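Phone trade-in program extended through October

Jun 1, 2020

Residents of Feden who have an old cell phone in a drawer will have until the end of October to turn it in. The county recycling office said this week that its phone collection, which had been set to close this month, will stay open through the summer and into the fall.

The program took in 2,483 phones before the drop-off sites shut in the spring. Of those, 1,530 were in good enough shape to be reset and passed on. The rest went for parts and metal recovery.

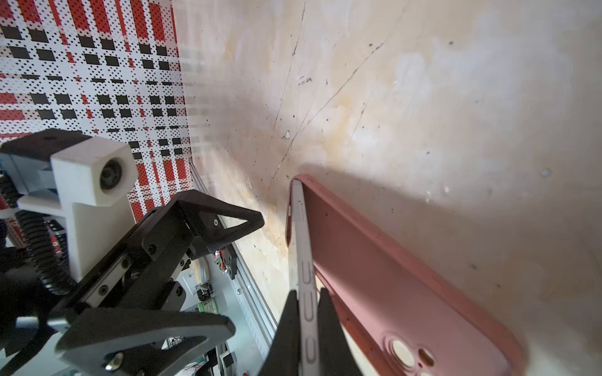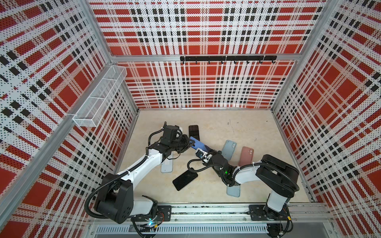 Smartphones and a pink phone case.

Where to bring phones

Two drop-off sites are open again. One is the side entrance of the Feden Public Library, where a locked metal bin has been moved from the lobby to the covered walkway so that people can reach it without going inside. The other is the county transfer station on Prekon Road, next to the scale house. The bin at the Brandão Market parking lot has not been put back and may not be. The store is repaving the lot and has asked that nothing be left there until the work is finished.

The transfer station is open to cars from 8 a.m. to 3 p.m. Drivers should tell the attendant they are only dropping off a phone, and they will be waved past the scale. There is no charge.

People who cannot get to either site may ask for a padded mailing envelope by calling the recycling office. Envelopes are limited to two per household. The office had 1,000 of them printed last year and does not plan to order more when those run out.

What is accepted

Any cell phone is accepted, including flip phones and phones that no longer turn on. Chargers and cords can go in the same bin if they are tied together or bagged. Cases may be left on or taken off. The office would rather have them off, but a phone will not be turned away over it.

Phones with swollen batteries should not go in the bins. A swollen battery can push the screen up from the body or keep the back from closing flat. These phones have to be handed to an attendant at the transfer station, who will place them in a bucket of sand. They should not be mailed under any conditions.

Tablets, laptops, cordless home phones and loose batteries are not part of this program. Tablets and laptops can be brought to the regular electronics day, which has not been rescheduled.

Clearing a phone first

The recycling office is asking people to spend a few minutes with the phone before dropping it off. Last year a large share of the working phones could not be passed on for one reason: they were still locked to the previous owner's account. A locked phone cannot be set up by anyone else, and there is no way for the county to remove the lock.

Owners should sign out of their accounts, turn off any "find my phone" setting, and then run a factory reset from the settings menu. The SIM card and any memory card should be taken out. Anyone who wants to keep photos or messages should copy them before the reset. The county does not return phones once they are in the bin, and it will not search for one that was dropped off by mistake.

Printed instructions for the most common phones are on a rack beside the library bin. The library's help desk is closed to walk-ins for now but will take questions by phone in the afternoon.

Where the phones go

Phones collected in Feden are held for 24 days before anything is done with them. After that they are sent in sealed boxes to Zitesov, a refurbishing company that has had the county contract since the program began. The company wipes each phone a second time, whether or not the owner has already done it, and sends the county a list of serial numbers as proof.

Phones that pass are returned to the county and given out through the senior center and the school district. The senior center uses them mainly for people who need a phone for medical calls and do not have a working one. The school district has asked for more this year than last. It wants to lend phones that can serve as a wireless hotspot to families without internet service at home, and it expects to still need them when classes begin in the fall.

The phones come without a service plan. The senior center has a small fund that covers prepaid minutes for the first three months. Families who get a phone through the schools will have the data plan paid by the district through the end of the school year.

Cost of the extension

The longer schedule adds little to the budget, according to the recycling office. The bins are already paid for, and the shipping cost is set by the box. The main added expense is staff time for emptying the library bin, which filled up twice as fast as expected last year and had to be closed for several days while it waited for pickup. It will now be emptied twice a week.

Money from metal recovery goes back into the program. The amount is small — last year it paid for the envelopes and the signs — and the office does not count on it from one year to the next.

The county board will decide after October whether to make the collection permanent. A proposal to add a third site on the east side of Feden, near the fire station, is on hold until then. Residents on that side of town have pointed out that the transfer station is a long drive for a single phone, and the board has received letters asking for a bin closer to the apartments on Mill Street.

Groups and businesses

Offices, churches and clubs with ten or more phones to give should call ahead and arrange a time at the transfer station instead of using the library bin. Businesses will be asked to sign a form stating that the phones are theirs to give away. A receipt is available on request, but the county does not put a dollar value on donated phones.

The office answers calls from 9 a.m. to noon. Messages left in the afternoon will be returned the next working day.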